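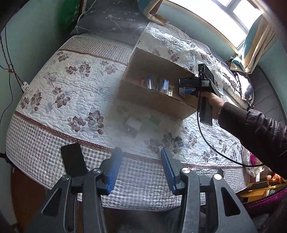

# Wer räumt das Bett frei?

Ein Karton auf einer Steppdecke, ein paar Kleinigkeiten darin, ein paar daneben. Für uns ist das eine Sache von Sekunden, und wir denken dabei schon ans Abendessen. Für einen Haushaltsroboter steckt in so einem Karton im Oktober noch immer ein ganzes Arbeitsprogramm, und ich finde das gerade spannender als jeden Salto, den eine Maschine auf einer Messebühne schlägt!

Das fängt beim Untergrund an. Eine Werkbank gibt nicht nach, eine Matratze schon. Wer eine kleine Flasche vom Steppstoff aufnehmen will, muss damit rechnen, dass sie kippt oder in eine Falte rollt, und dann liegt sie anders da als im Moment, in dem der Greifer losgefahren ist. Dazu kommt Tageslicht durchs Fenster, das mal blendet und mal verschwindet. In der Fabrik hängt man eine Lampe auf und ist das Problem los. Im Schlafzimmer zieht jemand den Vorhang zu.

Sumaiya Howlader kennt diese Tücken gut. Sie leitet bei Kandora die Versuche zu Jastilard, einem Arm auf Rollen, der einmal aufräumen können soll (nicht die ganze Wohnung, sagt sie sofort, erst einmal eine Fläche). Gelernt wird vor allem aus Vorführungen: Menschen nehmen Greifer in die Hand und machen die Handgriffe selbst, mit einer Kamera dicht an den Fingern. »Man merkt dabei, wie viel man sonst mit dem kleinen Finger erledigt«, sagt Howlader. »Anschieben, abstützen, wegstupsen. Mit zwei Backen geht das alles anders.«

Im letzten Durchlauf, bei dem ich zuschauen durfte, sollte Jastilard 13 Gegenstände in einen Karton legen. Sieben lagen am Ende drin. Drei hatte er fallen lassen, an den übrigen drei war er vorbeigefahren, darunter ein weicher Beutel, den er offenbar für einen Teil der Decke hielt. Das klingt mager, aber die sieben waren wirklich schön anzusehen: langsam, ein kurzes Zögern vor dem Zufassen, dann ein Griff, der saß.

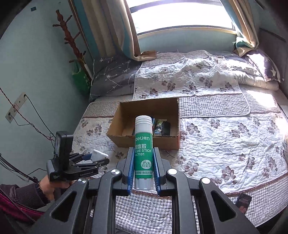
*Redaktion Technik & Alltag, Plekstead Magazin*

Ein Klebestift ist übrigens ein dankbares Objekt. Er ist gerade, steif und steht von allein, zwei parallele Finger mit Gummiauflage kommen gut mit ihm zurecht. Schwierig wird es erst, wenn er im Karton zwischen anderen Dingen steckt, halb verdeckt von einer Packung, und der Greifer mit seinen breiten Armen an die Pappwand stößt. Menschen kippen dann einfach den Karton. Auf die Idee ist Jastilard bisher nicht gekommen.

Und in der Werkstatt? Dort sieht es besser aus, jedenfalls bei Ranasinghe, einem kleinen Betrieb für Büroversand, der einen Arm desselben Typs am Packtisch erprobt. Die Stifte kommen immer aus derselben Schale, der Karton steht in einer Führung. Der Arm packt die Frühschicht über mit, und wenn er hängen bleibt, greift die Kollegin nebenan kurz hinein. Sie nennt ihn inzwischen »den Langsamen« und möchte ihn behalten.

Können Maschinen also schon Hausarbeit? Einzelne Handgriffe ja, und jeden Monat ein paar mehr. Einen Nachmittag lang allein im Schlafzimmer würde Howlader ihren Jastilard noch nicht lassen. Als Nächstes übt er Bettdecken, zunächst nur das Glattziehen einer einzigen Ecke.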